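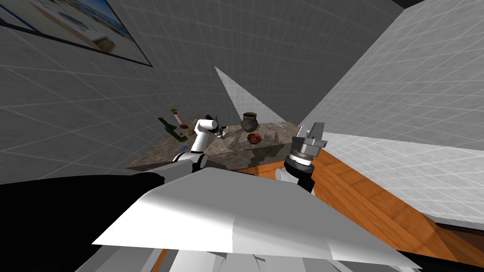
Where Does Purple Grape Juice Get Its Purple?

I used to think purple grapes were purple all the way through, like a crayon. Then one September I visited Mistia, a grape farm in Pesdale, and the farmer handed me a fat dark grape and told me to peel it. Peel a grape! It took forever (my fingers got so sticky), but guess what was under the skin? Pale, see-through green!

So the color is hiding in the skin. Most dark grapes are like this, though a few odd kinds are dark inside too.
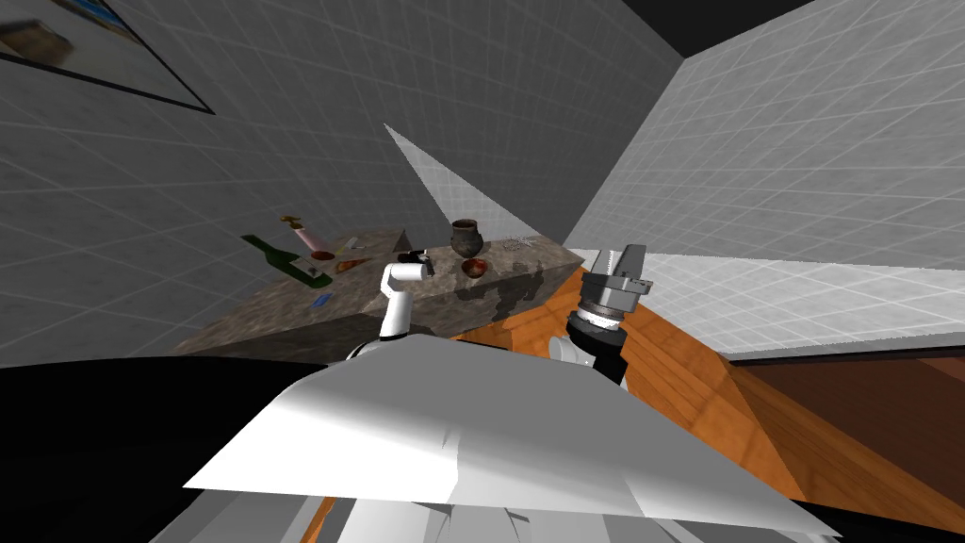

If you squeeze a dark grape very gently and take the skin away fast, the juice comes out pale. To get purple juice, you have to let the juice and the skins sit together for a while. Warming them up helps a lot. At Mistia they grow 22 rows of dark grapes, and the big pot of mashed ones I saw looked like purple mud, with skins floating everywhere.

The color has a long name, anthocyanin. Say it like this: an-tho-SY-uh-nin. Blueberries and red cabbage have it too.

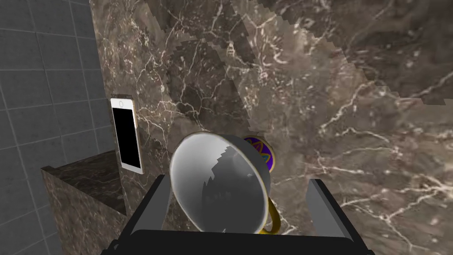 You can try a color trick at home with a grown-up and a little purple grape juice. Pour some into two cups. White ones are best, like the one with the thin gold edge, so nothing mixes up the color you see. Stir a squeeze of lemon into the first cup, and the juice gets redder. Stir a pinch of baking soda into the second, and it goes bluish or even a bit green! Anthocyanin changes color when you add something sour, and it changes the other way with baking soda. Don't drink the baking soda one. I had a sip once and it was awful.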